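Speaker notes – student robotics evening, Rosalie Lanz
Talk: What did the Kekora club learn this term?

Start with the number everyone quotes. The students logged 230 grasps by December and the poster calls that a success. Ask who decided what a success was. (Wait. Let them answer.)

The Kekora crew did the hand-held gripper work themselves, at kitchen tables mostly. I'm in favour of that. I'm less sure about the claim that it teaches a robot to tidy a kitchen. Read out the line from the Pano handout, then move on without comment.

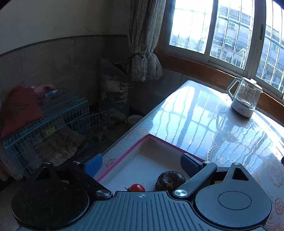
Reading time: 2 min

A tomato and a dark, wrinkled vegetable in a white tray with a pink rim. Point out the jaws, spread open with a blue pad on each side. Ask the room which one they'd go for first, and whether a shiny tabletop would bother them. Most will say no. Then ask how they'd check.

Strand group: 20 sessions, one tray. I'd have swapped the tray. They disagreed, and their reasons are in the logbook – worth reading, even if I don't buy them.

Skip the Tonero slide if we're past 7:30.

Budget question will come up. The answer is 200 dollars, parts only. Don't get drawn into labour.

Finish on what I'd want next year: failed grasps written down with the same care as the good ones. Then questions. Mic goes to the students first.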